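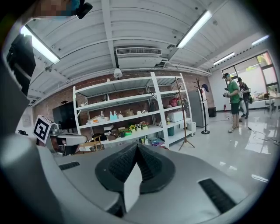 Farkness open day, November

The studio behind the puzzle platformer Stoltine opened its doors on a Monday, from ten until four, and I got one of the 60 places on the morning tour. I have played Stoltine on and off since the first demo, mostly in co-op, so this report leans toward the level design side. If you want to hear about the engine, someone else will have to write that up.

Farkness works on the second floor over a print shop. You sign in at the desk, get a sticker with your name and go up in groups. Our guide was Efua Owusu, who builds levels and also answers most of the bug reports on the forum. She recognized two user names in our group and asked one of them about a save file.

First stop was the level room. The game shipped with 694 rooms spread over the five floors of the Clock House, and every one of them has a printed card on the long wall. Green cards are rooms that never changed after the first draft. There are not many green cards. Efua pointed out the laundry chute puzzle, which was rebuilt eleven times and still has a shortcut that speedrunners use. They know about it and are leaving it in.

Dela Kpodo then talked about the bosses. Fustent, the walking furnace from floor three, started out as a friendly character who sold you keys. Testers kept attacking him, so the team gave him a health bar and moved the key shop to the lobby. His old shop lines are still in the game – stand next to the boiler after the fight and wait, and you will hear two of them. I checked this at home and it works.

The sound room was small, so we went in four at a time. Ghassan Daher played the Du Plessis theme with and without the organ part. Du Plessis is the butler you chase through the last floor, and his footsteps are a metal ruler tapped on a desk. Ghassan has about 900 recordings of doors. He let us pick one and it was a squeaky one.

After coffee there was a playable build of the new chapter. It had three rooms and a ten-minute limit. The rope now swings with the weight of both players, which makes the old trick of parking one player on a ledge harder. I got stuck in the second room. Yaw Zakaria, standing next to the machine, would only say that the lamp moves. There is no date for the chapter yet and they would not be drawn on the price.

Questions were at the end. Cecilia Bonsu, who runs the studio, said the level editor will come to the console version, with a limit of 300 objects per room. Online co-op between console and PC is not planned.

Tickets were free. The print shop sells the Clock House poster downstairs, cash only.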